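Recording demonstrations with the hand-held gripper: coiled rope object

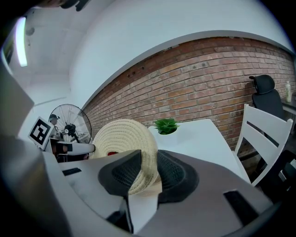 Fig. 1. Grip on the coiled rope object, seen from the gripper camera.

Tapley lab notes, revised 15 September 2022
Maintained by Eimear Ó Dálaigh

This page covers the recording of hand demonstrations for the rope-coil task. It assumes that the grippers have been calibrated and that you have read the general page on starting a session. Remote-control recording on the Trarnero arm is dealt with on its own page.

Before you start

Charge both grippers and clear the memory cards. Check that the marker on the second gripper is flat on its mount and free of tape residue. Wipe the lens with a dry cloth. A smear near the centre of the lens ruins tracking far more often than one near the rim, where the picture is dark anyway.

Leave the background alone once a session has begun. The tracker uses the wall and the furniture as reference points, and a chair moved halfway through will show up as drift. Brickwork gives plenty of usable points. Plain painted wall gives very few, so stand where the lens takes in some of both.

Mapping pass

1. Start recording on the main gripper and hold it still for a slow count of three.
2. Walk once along the front of the table with the fingers open, lens towards the wall.
3. Raise the gripper to shoulder height, lower it to the table, and stop recording.

Run the file through Nomell before going further. If it reports fewer than 89 matched points, repeat the pass more slowly.

Recording the grip

1. Place the object on the table within easy reach. Turn it between takes so that the red patch does not always face the same way.
2. Open the fingers fully. Nomell reads the finger width from the first frames and needs the open position.
3. Approach at an even speed. Slow down over the last hand's width.
4. Close until both pads press on the sides of the coil. The rope gives a little under load. Stop squeezing when the rings begin to bow.
5. Bring in the second gripper from the left. Its tip should come towards the rope without crossing in front of the finger pads, and its marker should stay in view of the main camera. A tilted marker is acceptable. One turned edge-on is not.
6. Carry out the move, set the object down, open the fingers fully and stop.

A take should last no more than 24 seconds. Record 39 takes per operator, then swap. Ankit Prajapati's tests in August showed that takes from a single operator gave a policy that copied that person's wrist angle and failed from any other start position.

Checking takes

Load the folder in Amell and sort by tracking score. Delete any take in which:

- the marker is lost for more than 21 frames in a row
- the fingers were not fully open at the start
- a hand passes in front of the lens
- the object slips and is gripped again

Slips are worth keeping if you are collecting recovery data. Move them to the folder named "regrip" and tell Trinh Lại, who labels them separately.

Known faults

Finger width jumps between two values: the finger pads are loose on their mounts. Tighten and recalibrate.

Marker found but position noisy: usually glare. Turn the gripper so that the ceiling light sits further from the marker in the picture, or switch that light off for the whole session, mapping pass included.

Left and right swapped in the export: fixed in the current Amell build. For older files, use the script written by Jirayu Thongdee in the tools folder.

Corrections to this page go to Kelly Parsons.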